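Hisik Home Sim: two months with the starter plan

I teach an after-school robotics club, and our budget for a real arm is exactly zero dollars, so when Luzius Wallner mentioned he'd switched his whole group over to a simulator called Hisik I signed up that same evening. I've been on the starter plan since October. I have opinions!

What you get is a browser app with a bunch of furnished rooms, a few arms to choose from, and a task editor. You drop in objects, write down what the arm should do, and hit run. The arm does its best (or doesn't) and you can look through any camera you've placed. My kids pretty much live in one room called Hemdale, a bedroom with a dining table in it, because you can set up both pick-and-place stuff and soft toy stuff without loading anything new.

The big segmented arm is the default and it is long. I mean it goes clear across the table. The first thing we tried was getting it to work near the green mug without bumping the tripod, and I'd suggest that as a first project for anybody, it's harder than it sounds.

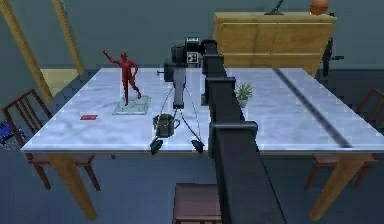
Setup and the object library

Installing took no time since there's nothing to install. Making an account was more annoying: the confirmation email went to spam twice, and the page that asks for your school name won't take an apostrophe.

The library has 1,239 objects in it and I love it. Mugs, plants, little statues, furniture, toys, you name it. Search is only so-so (I typed "cup" and got nothing, typed "mug" and got a whole page), but you can star your favorites and they stick to the top of the list. Looks-wise, don't expect a video game. Walls are plain, the edges of things get blocky, and shadows are soft and kind of vague. It runs fine on our old school laptops though, and I'll take that trade any day.

Writing tasks

Okay, so this is the part I'd pay for all over again. You type a goal in regular words, pick the objects it applies to, and set how close is close enough. One of my students, Haf Kneath, wrote a task called "save the panda" where the toy starts right up by the side of the bed and the arm has to move it back by the pillow. She spent three whole sessions on it and would not let me help. 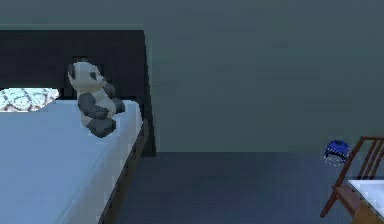
Her trouble was mostly grip strength. Soft toys in Hisik squash a little, and the default squeeze is set for hard things, so you have to go into the object settings and turn it down yourself. I wish the editor warned you. There's a help page for it by somebody at Griffiths, the company that makes the physics part, but it reads like a tax form and I ended up just trying numbers until one worked.

The money part

Starter gives you 2,000 runs a month and 100 saved tasks. With a room full of middle schoolers we burned through the runs by week three, mostly because the kids like hitting the button. Failed runs count, which feels stingy. The next plan up has no limit but costs more than double, and I'm not there yet.

I also tried Hirkoteo before this one. Prettier rooms, way better lighting, but it crashed on half our laptops and the task editor wants actual code. For older kids that might be a plus.

Would I renew? Yep, already did. I'd like a better search, a warning about the squeeze setting, and a way to lock the run button for five minutes at a time.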